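Cable untangling set: 167 demos in, and I'm hooked

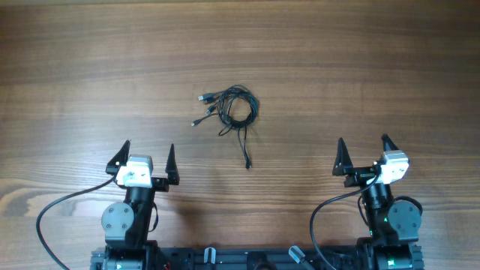
fliduvberg_bench
Thread starter, hobby builder
2020-06-22

Two arms, one multi-headed charging cable, start pose for the Podik set! I'm going for 200 teleoperated episodes and I'm at 167. The short branches are the fun part - you never grab the same one twice in a row, and the policy needs to see all of that.

rashti_fan
Love it! Do you re-tangle by hand between takes?

fliduvberg_bench
Yep, every time. I drop it from a bit above the table and take whatever lands.

prutier77
Great project, but I don't agree on the dropping. You'll get loose loops and hardly any real knots. I'd set up 24 hard starts on purpose.

fliduvberg_bench
Hmm, my worry is that posed tangles all come out looking like me. Random drops feel fairer.

prutier77
Fair for the easy cases, sure. Mine trained on drops only and froze at the first tight knot.

rashti_fan
Mix them? And keep the fumbled grasps if you recover - mine got a lot better after I put those back in March.

fliduvberg_bench
Oh, I've been deleting those! OK, 3 hard starts tonight and I'll post how they go.

Last updated: 2 hours ago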